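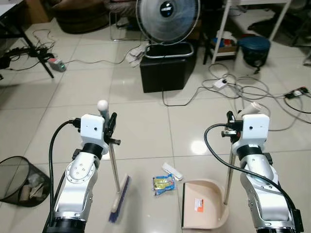 Broom (household tool)

A broom is a bunch of stiff fibers fixed to a handle and used for sweeping floors. I've been adding to this entry on and off for years, so forgive me if it wanders a bit (I get carried away with brooms!).

The oldest kind is the besom, a bundle of twigs tied around a stick. The English word comes from the shrub called broom, which people cut for exactly this job, and the plant's name stuck to the tool. Besoms are round, so they're great for leaves and pretty hopeless in corners.

The flat broom came along in the United States, and the Shakers usually get the credit for it, back around the turn of the 1800s. They pressed the broomcorn flat and stitched it in place. Broomcorn isn't corn at all, by the way, it's a kind of sorghum, and I once grew a row of it behind my place in Lindsay. It got taller than me and the birds ate the lot.

Push brooms have a wide block and short bristles, and they're meant for garages, sidewalks and shop floors. Angled brooms have slanted bristles for getting along baseboards. Plastic bristles stand up to water better than plant fiber, but I still like the sound of the old kind!

Storage matters more than folks think. Hang a broom up or stand it on its handle, because bristles left leaning on the floor take a curve and keep it. My friend Tove Eskildsen in Skirnport disagrees with me on this and has 2 very bent brooms.

Then there's all the folklore. Some families won't carry an old broom into a new house, and jumping over one has been part of weddings on both sides of the Atlantic. I'd love to add more on that, and Catherine Kerr has promised me her notes in December.

See also: Dustpan, Mop, Carpet sweeper

Last edited 31/07/2020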